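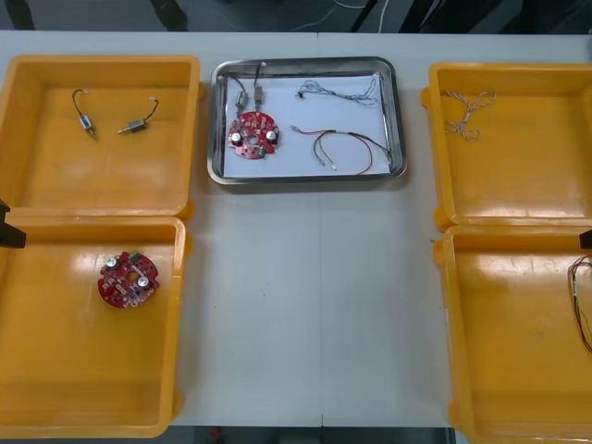 The sorting table at the Losside open day, with parts in the steel tray.

The Losside Open Day is a yearly public demonstration of bench-top robotics held each December in Lilldale. It is run by the Losside workshop, a small automation centre that builds and programs two-armed handling cells for light assembly work. Entry is free, and most visitors come for the parts-sorting demonstration, known among staff as the kitting table.

Background
The workshop was set up by Melina Fragkou and Stavros Drakos, who had both worked at Andreadis, a maker of control cabinets. Their first open day drew 49 visitors, most of them from local trade colleges. Early programs consisted of a talk and a short tour. The kitting table was added in the third year, after visitors asked to see the arms handle something more awkward than blocks.

Layout
The demonstration uses a white table with a robot arm at either side. Four yellow bins stand in pairs to the left and right of a stainless steel tray lined with white paper. Small parts with short leads and round red circuit boards are kept on the left, and wiring is kept on the right. The colour of the bins was chosen by Myrto Chatzigeorgiou, who looks after the centre's vision software, to give strong contrast with the boards.
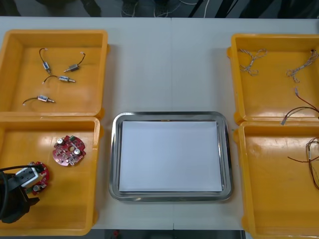 Demonstration
A session lasts roughly 7 minutes and is repeated through the afternoon. The arms are asked to bring a set of parts together in the steel tray, and an operator then has them return everything to the bins. Boards are considered the easier item, as they have a firm edge to grip. Loose wire is harder – a bundle changes shape each time it is lifted, and its leads can catch on a neighbouring piece. 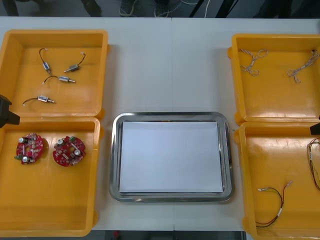
Visitors may put questions to the operator between sessions. Makis Kokkinos has filled this role since the table was introduced, and also gives the evening talk on gripper design. School groups are booked for the morning, when the program is slower and includes a safety briefing.

Reception
The trade newsletter Bulteck called the event "modest but well organised" and praised the choice of ordinary components. Filippos Pappas, reviewing it for the same publication, felt that the wiring stage needed more explanation for a general audience. A printed guide to the parts has been handed out at the door at each open day after that review.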